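Anyone else given up on oiling tables?

hertta_e
Posted 23rd November

My mother's dining table has to be oiled twice a year or it sulks. I inherited it along with the instructions, which run longer than her will. Last winter I skipped a coat and a glass of water left a ring you could land a plane on. I'm ready to buy something dull and wipeable. Talk me out of it, or don't.

moya_b
Don't. I spent 40 dollars on a tin of Odemik hard oil and 90 minutes rubbing it in, then a guest put down a hot casserole while telling me how nice the table looked. We went to laminate in February. Pale, wood grain printed on, has the personality of a dentist's waiting room. I wipe it with dish soap and think about other things.

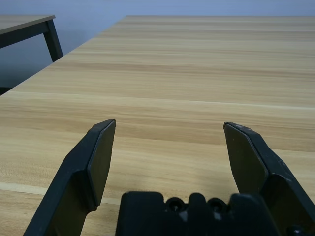 Thoa Diệp
Fine until the first deep scratch. Oiled wood you can sand and redo on a Saturday-type mood. Laminate you just own, scratch and all, until you move or die. Hertta, what you have is a ring, and rings come out. Fine steel wool, go with the grain, thin coat of oil, wipe off the extra after 30 minutes. Lay the rags flat outside to dry because oily rags in a heap can catch fire.

moya_b
"Can catch fire" is a strong point in favor of my dish soap.

vilho.kallio
Nobody has said hardwax. One coat lasts me years and I have two teenagers who treat coasters as a form of government overreach. I used the Hendatero matte. It smells like a shoe for a week.

hertta_e
A good shoe or a bad shoe?

vilho.kallio
A shoe with a past.

Afolabi56
I refinish furniture for a living and I'd like to defend doing nothing. My own kitchen table has had no oil on it since we bought it from a school sale in Irnness. It's gray and stained and my kids do homework on it. People call it rustic and ask where I got it.

Thoa Diệp
You charge people to fix exactly that.

Afolabi56
I do, and it paid for the kitchen.

hertta_e
Okay, I tried the steel wool on the underside first like a coward. Color got lighter, no disaster. Doing the top once I find the rest of Mom's oil, which she has labeled "NOT SALAD."

moya_b
Let me know if you want the name of my laminate place. They deliver.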